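11th January

Second session on the bedroom clothing. The chest of drawers was measured in December and each drawer takes two rows of folded items, stored on edge. Anything folded higher than 20 cm catches on the runner. I have therefore settled on 12 cm for T-shirts and 20 cm for trousers.

Trousers are the slow category. The procedure is to lay the pair flat on the bed, waistband away from me, legs toward me, and smooth from the crotch outward before the first fold.

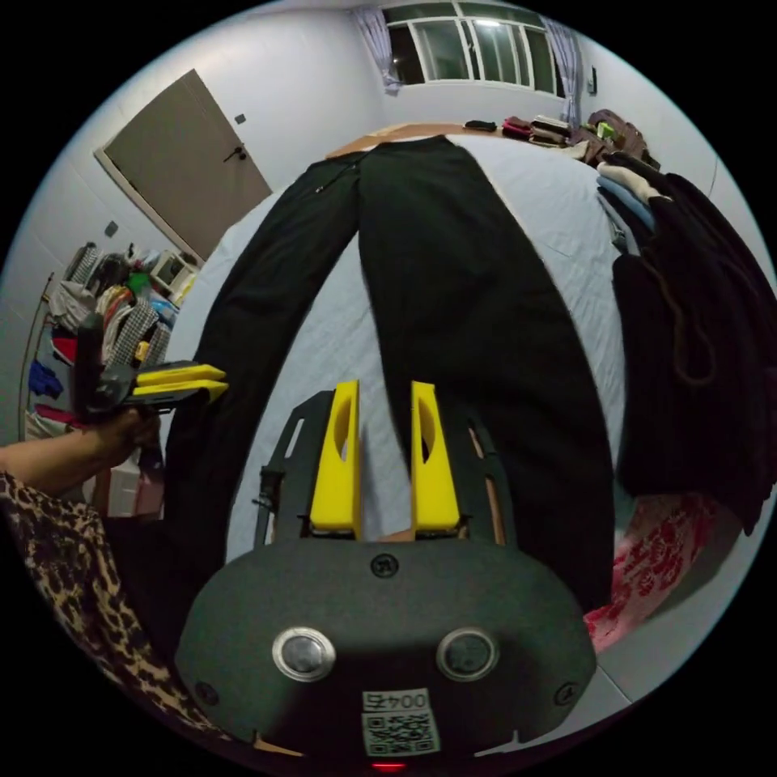

Wide legs do not fold to the same width as straight ones. Laying one leg over the other leaves a wedge at the crotch, which has to be turned in first or the packet comes out lopsided. Drawstrings go inside the waistband. Left out, they snag on the next item in the row.

Black garments are kept in their own stack. Sorting black from navy is easier in daylight, so I stopped at four yesterday and resumed after breakfast. The Wainwright trousers have lost some length in the wash and now fit the shallow drawer.
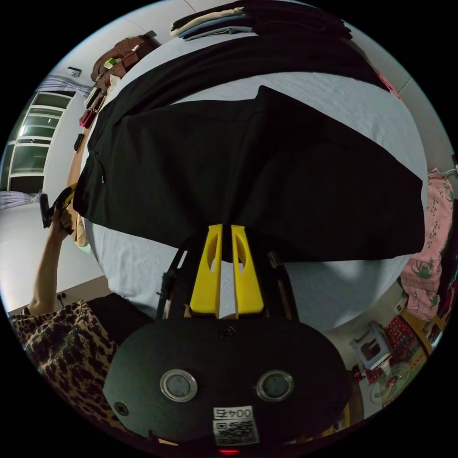
Folding the black items, with finished stacks at the head of the bed.

Remaining: knitwear, the Zotska coat, one bag of items for return to Vavville. The coat needs a wider hanger. The second drawer still sticks on the left side and I have rubbed candle wax on the runner. Will check it again tomorrow with a full load.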